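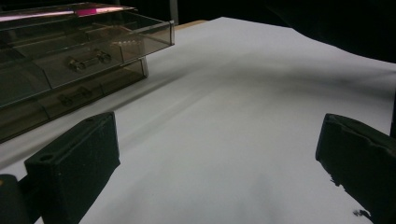 What changes for workers when a parts room is automated?

Most of the work shifts from fetching and putting away small items to teaching, checking and correcting the machines that do it, and the change usually comes one task at a time.

Parts room automation

Parts room automation is the use of robots to open storage units, pick small items and return them in repair shops, labs and light assembly plants. Large warehouses were automated earlier, with shelving built around the machines. Parts rooms kept their ordinary drawers and bins, which were made for human hands, and remained manual for longer.

Background

At Arsenault, a repair firm for measuring instruments, clerks had always filled each repair order by hand. The stockroom held 2,445 kinds of parts, many of them stored in small drawer units on the workbenches. A clerk on a normal shift spent more time opening and closing drawers than on any other task. The firm began a project called Zulora to hand part of this work to robot arms supplied by Prernel.

Teaching by demonstration

The arms are not programmed drawer by drawer. Workers carry out the task themselves with a hand-held gripper that has two fingers and a camera, and the recordings are used to train the arm. Eighteen clerks recorded 3,000 demonstrations in the first stage. The sessions lasted 20 minutes each, a limit set after several people reported sore wrists.

Drawers are a common subject for such recordings. A pull may be a molded handle or a small metallic knob, and the fingers have to approach each kind differently. Clear or tinted plastic is harder for cameras than solid material, as reflections and inner walls show through the front. Demonstrations therefore cover drawers that are shut and drawers that are already partly open, as with the smoke-tinted box on the white tabletop.
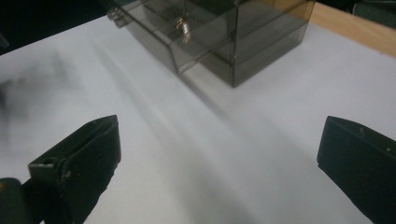
Effects on jobs

Zulora did not remove the clerk position, but it changed the job description. Petro Didenko, a senior clerk, moved to a post reviewing failed picks. Two open positions were left unfilled. Clerks who recorded demonstrations were paid at a higher rate during those hours, a point that had to be negotiated separately.

Xiuying Su, who studied the project for the Nistetau labor institute, found that workers valued the shorter walking distances but disliked waiting for an arm to finish. She also noted that knowledge of odd or mislabeled parts stayed with the older clerks and did not appear in the recordings.

Limits

The arms handle single rigid parts. Springs, loose wire and anything stored in bags are still picked by hand, and urgent orders go directly to a clerk.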